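공유 작업장 부스토메로, 탁상형 로봇 팔 자작기 2차 조립 마쳐
손목 카메라와 병렬식 그리퍼 장착, 제어 주기 조정 중

공유 작업장 부스토메로(Bustomero)의 로봇 제작 모임이 탁상형 로봇 팔의 2차 조립을 마치고 파지 시험에 들어갔다. 설계와 배선은 로리 요라스(Lowri Yorath)가 맡았고, 제어 프로그램은 모임 구성원들이 나누어 작성했다. 모임 내부에서는 이 팔을 무크덴(Mukden)이라고 부른다.

무크덴은 작업대 위의 소형 물체를 집어 지정된 위치로 옮기는 용도로 설계됐다. 대상은 필기구, 풀, 포장된 소모품처럼 가볍고 한 손에 들어오는 물건이다. 1차 조립본은 지난겨울에 완성됐으나 손목 회전축의 유격이 커서 같은 자세를 반복해도 손끝 위치가 어긋났다. 2차 조립에서는 손목부를 전부 분해해 베어링 자리를 다시 가공하고, 케이블 경로를 팔 바깥쪽에서 안쪽으로 옮겼다. 경로를 바꾸면서 팔꿈치 관절을 끝까지 접었을 때 케이블이 당겨지던 문제도 함께 정리됐다고 요라스는 설명했다.

그리퍼는 이번에 새로 만든 부분이다. 두 손가락이 레일을 따라 벌어지고 닫히는 구조이며, 링크와 브래킷은 검은색 플라스틱 부품과 금속 부품을 섞어 썼다. 왼쪽 손가락은 얇은 판 형태로, 오른쪽 손가락은 두꺼운 블록 형태로 두었다. 얇은 쪽은 물체와 주변 사이의 좁은 틈에 밀어 넣는 역할을 하고, 두꺼운 쪽은 닫힐 때의 하중을 받는다. 체결부는 모두 외부에서 공구가 닿도록 배치해 손가락만 따로 교체할 수 있다. 교체용 손가락은 현재 8벌을 만들어 두었으며 접촉면의 재질과 각도가 서로 다르다.

손목에는 소형 카메라를 붙였다. 카메라는 그리퍼와 함께 움직이며 손가락 사이와 그 앞쪽 작업면을 본다. 처음에는 작업대 옆 기둥에 카메라를 고정하는 안을 썼지만, 팔이 물체 위로 내려가면 정작 손끝이 가려졌다. 손목 장착으로 바꾼 뒤에는 접근 마지막 구간에서도 물체가 화면에 남는다. 대신 그리퍼 몸체가 화면 아래쪽을 상당 부분 차지하므로, 인식 단계에서는 해당 영역을 미리 가려 놓고 계산한다. 마스크는 손가락이 열린 정도에 따라 다르게 적용한다.

시험 순서는 단순하다. 팔이 대기 자세에서 물체 위치를 추정하고, 수평 이동으로 접근한 다음 손가락을 닫고, 들어 올려 목표 지점에 내려놓는다. 한 회가 끝나면 물체를 손으로 다시 놓는다. 한 차례 시험은 18회 반복을 기본 단위로 하며, 매회 손가락 개도, 모터 전류, 카메라 영상을 같은 시간축에 기록한다. 지금까지 쌓인 기록은 600회분이다. 실패한 회차도 삭제하지 않고 원인 항목을 붙여 보관한다.

원인 항목 가운데 가장 많은 것은 접근 중 접촉이다. 세워 둔 원통형 물체는 손가락이 닫히기 전에 한쪽이 먼저 닿으면 쉽게 넘어진다. 모임은 두 가지를 손보았다. 하나는 접근 속도를 마지막 구간에서 낮추는 것이고, 다른 하나는 두 손가락의 중심선을 물체 축에 맞춘 뒤에만 닫기 명령을 내리는 것이다. 중심선 보정은 카메라 영상에서 물체의 좌우 윤곽을 찾아 계산한다. 배경과 밝기 차이가 작은 물체에서는 윤곽 검출이 불안정해, 검은 물체를 쓰는 시험은 뒤로 미뤘다.

두 번째로 많은 항목은 반사다. 작업면은 무광 검정이지만 긁힌 자국과 얼룩이 조명을 받으면 회색으로 뜬다. 물체의 흰 부분은 반대로 과다 노출되는 경향이 있다. 요라스는 노출을 고정값으로 두고 조명 위치를 조금씩 옮기며 비교하고 있다. 자동 노출은 그리퍼가 화면에서 움직일 때마다 밝기가 출렁여 쓰지 않기로 했다.

작업면에는 시험 대상 외의 물건도 함께 둔다. 눈금이 있는 반투명 계량컵, 골판지나 두꺼운 종이로 보일 만한 갈색 조각, 종이 포장 감미료 같은 것들이다. 빈 작업면에서만 맞춘 값은 물건이 늘어나면 잘 맞지 않았다. 배치는 시험 묶음마다 바꾸고, 바뀐 배치는 기록 파일의 머리말에 적는다.

제어부에는 로이드(Lloyd)라는 이름의 자체 제작 보드를 쓴다. 관절 모터와 그리퍼 모터를 한 보드에서 구동하며, 비상 정지 입력은 프로그램을 거치지 않고 모터 전원을 직접 차단한다. 1차 조립본에서는 그리퍼용 보드가 따로 있어 두 보드 사이의 시각이 어긋났고, 기록을 합칠 때마다 수작업 보정이 필요했다. 통합 이후 이 작업은 없어졌다. 다만 모터 전류가 순간적으로 커질 때 전압이 떨어지는 현상이 남아 있어 전원 입력부에 커패시터를 추가한 수정판을 준비하고 있다.

팔을 고정하는 받침대는 같은 건물의 목공 모임 푸르누테로(Furnutero)가 제작했다. 상판과 다리를 볼트로 조이고 모서리에 보강재를 댄 구조다. 첫 받침대는 팔이 빠르게 방향을 바꿀 때 흔들림이 손끝까지 전달됐다. 두 번째 받침대는 다리 간격을 넓히고 하부에 추를 달았다. 흔들림이 가라앉는 시간이 줄어 자세 전환 뒤의 대기 시간도 짧게 잡을 수 있게 됐다.

내구 시험은 별도로 진행한다. 그리퍼만 떼어 시험대에 고정하고 물체 없이 여닫기를 4000회 반복한 뒤 레일 마모와 볼트 풀림을 확인하는 방식이다. 볼트에는 위치 표시선을 그어 두어 풀림을 눈으로 판별한다. 이 시험이 끝나기 전까지는 손가락의 닫는 힘을 설계 상한보다 낮게 제한해 운용한다.

모임은 12월에 그리퍼 도면과 보드 회로도를 작업장 자료실에 올릴 계획이다. 시험 기록은 형식을 정리한 뒤 따로 내놓는다. 요라스는 도면 공개 전에 손가락 마운트의 공차 표기를 다시 손봐야 한다고 밝혔다. 현재 도면대로 출력하면 프린터에 따라 볼트 구멍이 빡빡하게 나오는 경우가 있기 때문이다.

조립과 시험은 토요일 오후에 공용 전자 작업실에서 이루어진다. 작업장 회원이면 참관할 수 있으며, 팔이 동작하는 동안에는 작업대 앞 표시선 안으로 들어갈 수 없다. 납땜과 배선 작업에 참여하려면 작업실 안전 교육을 먼저 이수해야 한다.
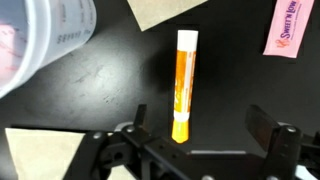 다음 시험 묶음에서는 접근 방향을 바꿔 가며 같은 물체를 집는 반복 시험을 진행한다. 손가락 교체에 따른 차이는 그 결과가 나온 뒤에 비교하기로 했다.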